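3 材料与桌面布置

3.1 任务的来历

本研究关心的是人在收拾一张杂乱餐桌时怎样决定东西该放进哪个容器。先前在Komon社区厨房做的访谈里，受访者谈到蔬果时常常分成两类说：要洗要切的进篮子，洗好能直接吃的上盘子。说到土豆，多数人毫不犹豫地归给篮子；说到香蕉，意见就分开了，有人嫌它占盘子，有人觉得放在篮子里会被压坏。访谈只能得到说法，得不到做法，所以我们把这张桌子搬进实验室，让参与者动手摆一遍。

真蔬果在前期试用中很快被放弃。香蕉放两天就发黑，参与者会因为熟度不同改变放法，前后的结果没法放在一起看。改用玩具蔬果以后，每一件的大小、颜色和表面在整个实验期间基本保持一致，代价是失去了气味和重量。试做阶段有一位参与者拿起土豆后说它“太轻了，不像要进篮子的东西”，我们因此在指导语里加了一句，请参与者把桌上的每件东西当作刚买回来的食物看待。

3.2 容器

容器的挑选比蔬果花的时间更长。我们需要两个在使用习惯上有明显区别、又都能自然出现在同一张桌上的容器。篮子选的是浅棕色编织篮，长方形，四角是圆的，编得很密，小件不会从缝里漏出去。篮内铺一层鲜绿色的衬里，样子接近菜叶，边缘略微翻出篮口。另一个容器是绿色玻璃浅盘，边缘呈波浪形，描一道细金边，盘面有放射状的棱纹，像叶脉。 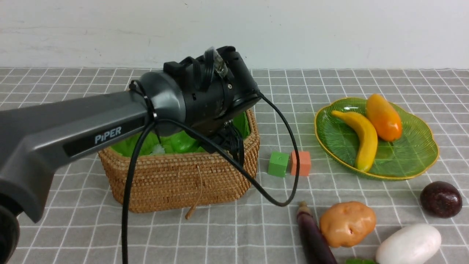

衬里的作用需要单独说明。不铺衬里时，参与者把篮子当成一般的收纳筐，方块、勺子和蔬果一起往里放；铺上以后，篮子更容易被看成装菜的篮子。Donnelly站点的研究人员在试做时交替使用过两种状态，据他们的记录，铺衬里的场次中，参与者把方块放进篮子之前停顿的时间更长，有几位还把已经放进去的方块又拿了出来。正式实验统一铺衬里，每场开始前由实验员把翻边整理到大致相同的高度。衬里会遮住放得较深的小件，事后清点时要掀开检查，这一条写进了每个站点的操作清单。

玻璃浅盘的问题在于它的名称。参与者中有人叫它盘子，有人叫它碗，也有人叫它果盘，而叫法和放法有关联。叫它碗的人更愿意把东西叠起来放，叫它盘子的人习惯平铺，铺满了就停手。我们没有在指导语里给它定名，一律说“绿色的那个”，编码时再记下参与者自己的叫法。考虑到玻璃器皿有磕碰的可能，每个站点都留了备用件，均由Kestalley一次购入，花纹和尺寸相同。

3.3 蔬果与方块

蔬果按“是否需要处理”分为三组。第一组是通常要烹煮的，以土豆为代表，个头较大，表面有浅坑，像芽眼。第二组是可以直接吃的，以香蕉为代表。第三组是两边都说得通的，例如甜椒，有人生吃，有人下锅。深紫色的圆形水果原本归在第二组，但参与者对它的辨认很不一致，有人说是百香果，有人说是李子，也有人问能不能跳过。我们保留了它，并在分析中把它单列，作为身份不明的一件来处理。

两块方块是泡沫做的，一绿一橙，与食物无关，用来观察参与者怎样安置不属于任何一类的东西。颜色是有意选的：绿色与玻璃浅盘相近，橙色与桌上几件蔬果相近。如果参与者主要按颜色归类，方块应当跟着颜色走；如果按用途归类，方块应当留在桌上或被推到一旁。

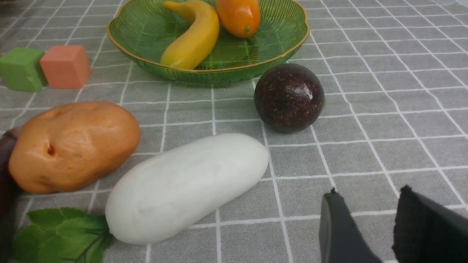
初始布置遵循两条规则。第一，方块并排放，靠近篮子，使参与者第一眼就把它们当作一对。第二，需要烹煮的几件与可以直接吃的几件混放，同组的两件不相邻。浅盘在开始时有时已放了一两件水果，有时是空的。预先放好的水果会给参与者一个提示，告诉他们盘子是做什么用的，这一条件在结果部分称为“有示例”，与“无示例”对照。示例固定使用黄色香蕉，有时再加一件橙色的蔬果。我们试过用土豆做示例，结果参与者往往先把土豆请出盘子，再开始摆别的，等于把示例当成了待纠正的错误，所以没有采用。

3.4 桌布

桌布是灰底白线的方格布，铺满整个桌面，布宽150厘米。方格有两个用处。其一是给布置提供参照，实验员按格子复原初始位置，不必在桌上贴胶带。其二是事后编码时，可以用格子表示物件之间的远近。一件东西跨了几格、离篮子几格，编码员之间很容易取得一致。

灰色是在比较了几种底色之后定下来的。白布反光，玻璃浅盘的边缘在上面不易辨认；木纹布与编织篮的颜色太接近。灰布上绿色和橙色都清楚，玻璃在布面上投下的淡绿色影子也不至于干扰辨认。 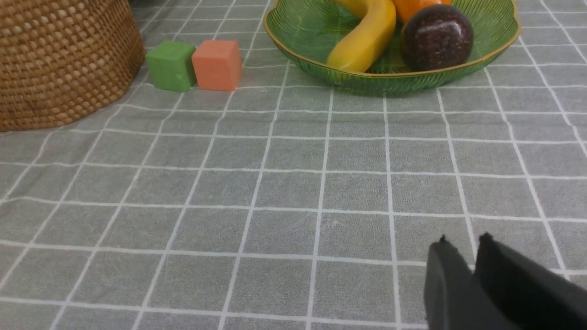
图1 桌面布置局部：编织篮、绿色与橙色方块、绿色玻璃浅盘。

桌布在使用中会起皱。参与者推动篮子时，篮底带着布走，白线随之弯曲，原先笔直的一行格子变成浅浅的波纹。起初我们要求实验员在每场之间把布拉平并用夹子固定，后来发现夹子本身会引起注意，有参与者把它们也收进了篮子。正式实验取消了夹子，只要求拉平。编码时位置以物件所在的格子为准，不换算成厘米，布面的轻微起伏因此影响不大。只有当褶皱深到盖住一整行格子时，该场的距离数据才被剔除，放置结果仍然保留。

3.5 程序与编码

参与者共56人，每人完成的场次不等，全部场次合计约800场。参与者站在桌子长边一侧，听完指导语后有30秒观察桌面，其间不动手，之后开始收拾，不限时间，由参与者自己说“好了”结束。指导语只有一句要求：请把桌子收拾成你觉得可以开始做饭的样子。我们有意不提分类，也不提两个容器各自的用途。

编码采用Drekero表。每件东西记四项：最后放在哪里，中途是否换过位置，放下时是轻放还是随手一丢，参与者有没有说出它的名称。留在桌上的东西再分为“没动过”和“动过但没收”。后一类在方块上最常见，参与者把两块方块挪到桌角，摆齐，然后去收别的。按指导语的要求，方块摆齐以后桌子算不算收拾好了，编码员之间有过争论，最后统一按参与者的口头结束为准，不由编码员判断。

篮子的位置另记一项。篮子在初始布置中有几个固定的摆法，有的靠近浅盘，有的远在桌子的一角，与蔬果隔着大片空着的格子。距离拉开之后，参与者的做法分成两种：一种是把篮子拖到跟前再装，另一种是把要装的先拢成一堆，分几次捧过去。前者几乎总会弄皱桌布，后者则常常在拢堆的时候重新考虑某一件的去处，换位置的记录也因此偏多。

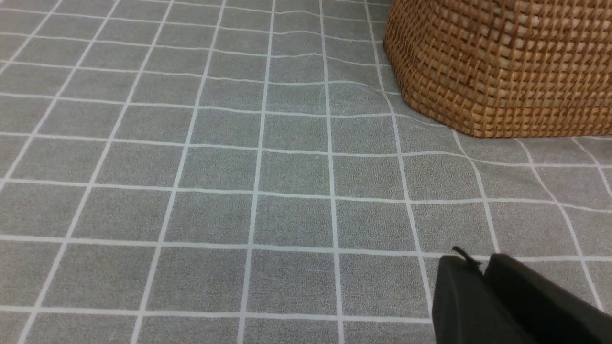 Hamish Tapsell在读过本节初稿后提出，篮子离得远时多出来的那些换位，未必说明参与者在重新分类，也可能只是捧不下。他在自家厨房里收拾时就常这样，手里满了，最后一个橙子顺手搁进最近的碗里，并没有想过它该归哪儿。他建议把“捧着走”的场次单独列出，看被改放的是不是总是最后拿起的那一件。

我们按这个建议重新检查了记录。编码表里本来没有拿起的先后顺序，由Leonie Brunton对相关场次补记。补记之后可以看到两种情况都存在：甜椒被改放时，参与者多半手里还有空余，并且常常说出了它的名称；香蕉被改放时，则较多是一捧中的最后一件。因此在第4节的分析里，换位按拿起的先后分为两类，分别报告，不再合并成一个“犹豫”指标。土豆很少换位，两类都不多，只在附表中列出。

衬里遮挡造成的漏记也在这次检查中一并改正。漏记的主要是滑到衬里下面的小件，原先被记为“未找到”，现改记为“篮内”。改正后的表格供第4节使用，附录中保留了改正前的版本。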